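Saturday, August 9, 2025. Open day, Promden hall

Writing this up while I can still read my own notes. Drove over with Kamran, who had been told there would be lunch. There were biscuits.

Bernd Fröhlich opened with 23 slides on Prosia, their task planner, and the word "seamless" got a solid workout. Then the drinks counter, the part we'd come for. Two-handed humanoid, five fingers a side, and a row of ordinary catering dispensers on their drip trays. Henrike Rathjen ran it and, to her credit, let people crowd in and ask rude questions.

What I wrote down at the counter:

- Left hand stays palm down on the table while the right does the work. Henrike calls it "parking". Looks like a bloke waiting at the bar.
- Right hand wraps the glass from the side, thumb coming round the front. Dark brown drink, about half a glass. Kamran says cola, I say coffee, and neither of us was offered any. 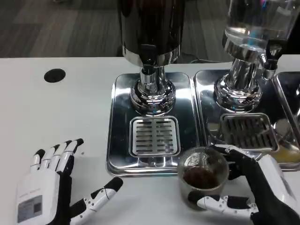 ## Things I asked

Grip force: they'd rather not say. Fair enough, we wouldn't either.

Chrome. Polished trays and spouts are full of reflections, the hand's own included, and our depth camera would have a little cry. Hauke Kettler reckons they mask the trays and trust the model of the counter. So what happens when a tray gets bumped? He wrote that down, which I found less comforting than he meant it to be.

Success rate: 182 runs logged since they moved to the current fingertips, 48 of them with an operator stepping in. Better than I'd expected, and a good deal worse than the slides.
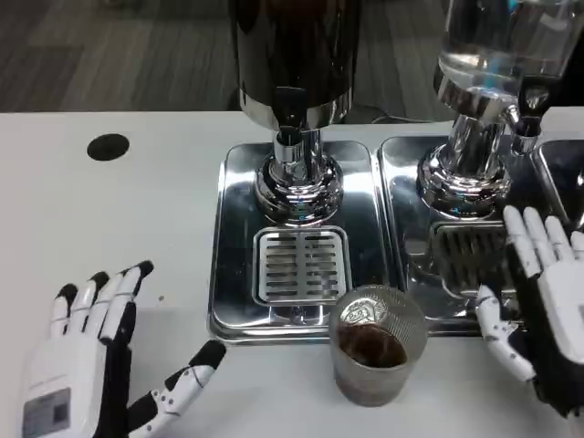

*Glass standing by the left tray, right hand open beside it.*

The ribbed tumbler is a sensible choice, I think. Our smooth ones in the Fendia rig are a pain and I'd like to try some with ribs before we blame the controller again. Aisling has a box of odd glassware under her bench – ask first this time.

## To do

- Ask Henrike for the intervention log, or at least the categories
- Redo our grasp test with the thumb lower on the glass
- Tell Tiedemann we can't match this by October, and be polite about it
- Kamran owes me for parking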